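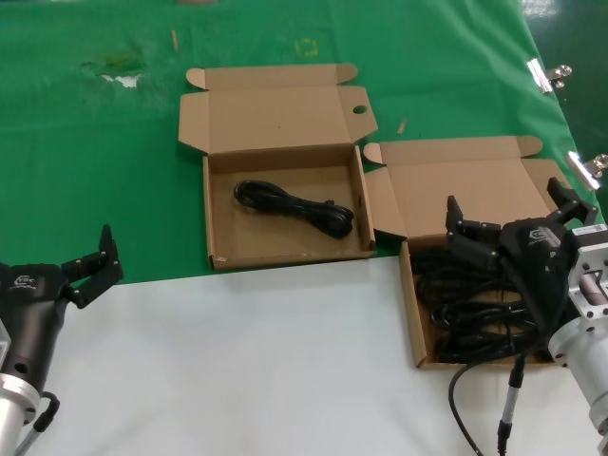
Open boxes on the table, one with a coiled black cable inside.

Hello again from the Drurkham Business Directory! The spring edition goes to print in March, and I'm already taking bookings (yes, I know, it feels early). We have 41 pages planned and 14 of them are spoken for, so if you want the inside cover, please call me soon - Bodin had their eye on it last year and missed it by a day.

Prices are staying the same. A quarter page is $277, and you can split that into two payments if it helps. Renewals get first pick of their old spot until the end of the year.

One more thing - please check your phone number! I had to fix 33 listings last time, mine included. Send changes to me at the front desk or just reply to this email.

Aisyah Tambunan
Advertising Desk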